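Minthorpe buys Nodano stake as fund costs rise

Minthorpe, the private investment bank, has agreed to buy a stake in the brokerage Nodano, the two firms said in March. Neither has given a price. 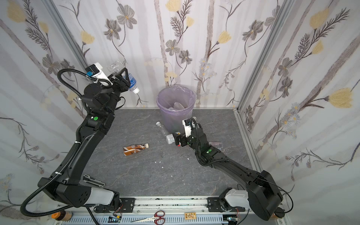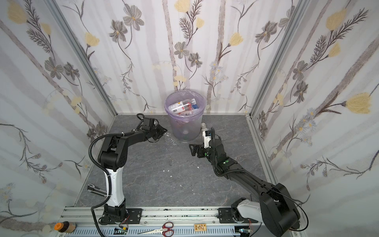
Two robot arms and a lavender wastebasket, with floral wallpaper behind.

The deal gives Minthorpe 69 per cent of the voting shares and two seats on the board. The rest stays with Alarcón, the family holding company that set up the brokerage and has run it ever since.

Nodano has 1,782 client accounts, most of them held by small pension schemes. Letters will go out to account holders once the regulator has cleared the sale. Fees will stay as they are until then – after that, Minthorpe says it will "look at the whole price list".

Horacio Daza, who runs Nodano's trading desk, told staff that no jobs would go this year. The firm employs 200 people. Unions had asked for a longer promise and said they would raise it again when talks restart.

A rival bid from Romau was turned down last month. Romau had offered cash up front but wanted to close the research arm, which Alarcón would not accept. A spokesman for Romau said it had no plans to come back with a higher offer.

Shareholders will vote on the sale before the summer break.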